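Brudero Home Supply
Home / Plumbing / Small Parts / Washers & O-Rings

Trania Faucet Washer and O-Ring Assortment, 300 Pieces
Item no. 176
$30
In stock

Quantity
Add to cart
Save for later

The Trania assortment is 300 rubber rings and washers in 29 sizes, packed by size in a compartment box with a chart inside. It covers the drips most people have: compression faucets, swivel spouts, hand showers, garden hose ends and the shutoff valve under the toilet that hasn't been turned since the last owner turned it.

It won't fix a cracked faucet body, a pinhole in a pipe or a marriage in which one person said they'd call a plumber in July.

What you get
Flat faucet washers, small to large
Beveled faucet washers, same range
O-rings, thin and regular
Hose washers
Brass bibb screws, slotted
A small tube of silicone grease
Size chart, printed on both sides

What you don't get
Ceramic cartridges
Toilet flappers
Valve seats (see the Stiruma seat wrench set, sold separately)
A wrench of any kind

Material
O-rings are nitrile. Flat and beveled washers are a harder black rubber. All of it is meant for ordinary household cold and hot water. Don't use any of it on gas lines, fuel lines, steam or the espresso machine. We get a call about the espresso machine more often than you'd think, and the answer is that you want food-grade silicone, and we don't carry it, and we're sorry about your mornings.

Refills
Every size is sold as a refill bag. Order by the letter code on the chart. If you've lost the chart, it's the second link under Downloads. If you order "the medium ones," Gunārs will write back to you, and he will be polite, and it will take longer than finding the chart. 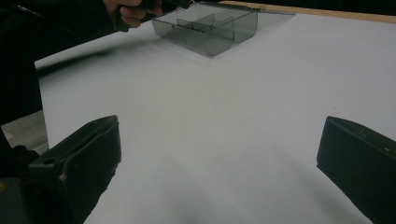

Gunārs Navickas
Small Parts Buyer, Brudero Home Supply

I buy the washers here. Somebody has to, and I had the desk closest to the shelf. What follows is the long version of what I say on the phone, so if you're the kind of person who scrolls straight to the reviews, they're down there, and they're kinder than they used to be.

Start with the sizes. A faucet washer is sold by a trade size, which is a fraction with a name, and the fraction doesn't match anything you'd measure with a ruler. I have no explanation I'm proud of. The trade settled on it a long time ago and everyone involved is past asking. So please don't measure the old washer, which has been squashed into its seat for years and now has the dimensions of something else. Look at the cup it sat in, at the end of the stem. The new washer should drop into that cup and fill it, without being shoved. If you have to shove, go down a size. If it rattles, go up.

O-rings are better behaved. They have an inside diameter and a thickness, and both are real. The chart shows them at actual size, so you can lay the old ring on the printed circles until one agrees with it. Print the chart at full scale if you're using the download. We had a run of returns one fall from customers whose printers had helpfully shrunk the page to fit, and all of them had bought very nice O-rings for a slightly smaller faucet.

Flat or beveled? Whatever came out. If what came out is mush, look down into the faucet body with a flashlight. A seat with a sharp, clean rim usually takes a flat washer. A seat that's worn or a bit rough is often happier with a beveled one, which will get down into the hole and forgive it for a while. A badly chewed seat will eat any washer you give it, and that's when you should stop buying washers from me and deal with the seat.

About the screw. The little brass screw that holds the washer on the stem is the part people put back in, and then regret. Brass in old water goes pink and soft, and the slot goes first. There are new ones in the box. Use them. If the old one snaps off in the stem you can sometimes work it out with a pick and patience, and you can sometimes buy a stem.

Grease goes on the O-rings, thinly. It also goes on the stem threads. It doesn't go on the face of the washer, where it does no good, though I suppose it makes the washer feel looked after. Silicone only. Petroleum jelly will swell some rubbers until the handle turns like a bank vault, and then you'll call me.

Order of work, for the first-timer: shut off the water under the sink. Open the faucet and let it run out. Put a rag in the drain — the screw knows where the drain is. Then take the handle off, then the packing nut, then the stem. Lay the pieces down in the order they came off, in a row, on something pale, where a black ring will show up. Do the hot side completely before you touch the cold side. I realize this sounds fussy. I have also helped a man assemble two stems over the phone from one pile, and we were both different people at the end of it.

When it goes back together, snug is enough. A new washer will shut the water off with two fingers on the handle. People who've lived with a bad faucet have developed a forearm for it, and they'll flatten the new washer in a month out of habit. Warn the household.

Now the Kivi question. The older Kivi kitchen faucets, the ones with the tall spout, take a ring in a thickness this assortment does not include. The spout ring you'll find in our box looks right, goes on right, and weeps. I've asked Trania to add the proper one. They've written back that they value my input. Until they value it somewhat more, we sell the Kivi ring by itself, and if you put a note on your order I'll drop one in the bag.

Is the whole assortment worth it if you have one drip? On paper, no. A single washer is pocket change. But you'll buy the wrong one, then drive back for the next one up, then find out it was the O-ring. The box is for people who have met themselves.

Shipping and returns
Ships in a padded mailer. You can return the assortment within 30 days if the compartments are still sorted. If the box has been dropped and everything is in one compartment, we consider that you've made it yours.

Customer reviews

Fixed the upstairs tub
Jaxon Gagnon, verified buyer, 10/11/24
Bought this for a tub faucet that had been dripping long enough that the cat had a schedule. Took me three tries to find the right washer but all three were in the box so I never had to put my shoes on. Knocked off a star because the chart is printed in very small type and I did this job lying down. Also the grease tube is tiny, be careful with it.

Reply from Brudero
Thanks, Jaxon. The download version of the chart has larger lettering next to the circles, and the circles are the same size. The grease tube is tiny. We also sell a bigger one, which will outlive your tub. — G.N.

Good for hose bibs
Verified buyer
I only use the hose washers and have now run through those. Everything else is untouched. Should have bought the refill bag.

Reply from Brudero
Hose washers are code H. The rest will keep for years if you store the box out of the sun, so you have time to develop other leaks. — G.N.

Often bought with this item
Stiruma seat wrench set
Stiruma packing nut wrench
Kivi spout ring, single
Silicone grease, large tube

Downloads
Installation notes
Size chart (print at full scale)

Questions about fit? Write to the small parts desk with the make of the faucet, if it has one, and a photo of the stem next to a coin. Please tell us which coin.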